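Opening Up the Old Tower – speaker notes, Preltdale repair evening
Leonie Diekmann

Start with a show of hands: who has a desktop in a closet? Keep yours up if it has been there since before 2022. Wait for the guilty laugh.

Side panel off, case flat on the table. Most people have never looked inside the thing they yell at. Go slowly. Point out the power supply, then the blue latches on the drive bay, and say that blue usually means "you may touch this."
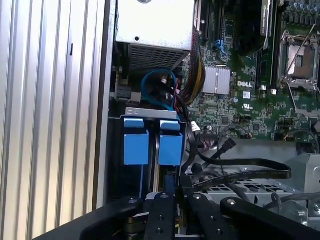 Cables next. They were routed by someone with small hands and no plans to come back. Tell the Bajpai story here – over 200 old towers, one screwdriver – but keep it to two minutes. It ran to four in April and I lost the back row.

Now the socket. Lever up, bracket open, fingers out. Repeat "fingers out."

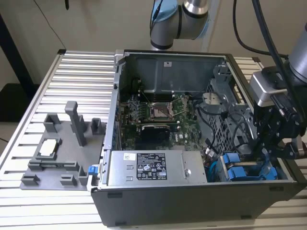 Bent pins are the part people remember, so don't rush to the memory slots. If somebody asks about thermal paste, say "less than that" and move on. The Graltero handout covers the rest, including my typo.

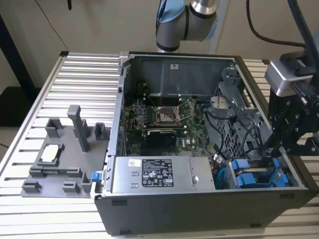
Dell tower on its side, socket levers open.

Questions. Take two, then coffee.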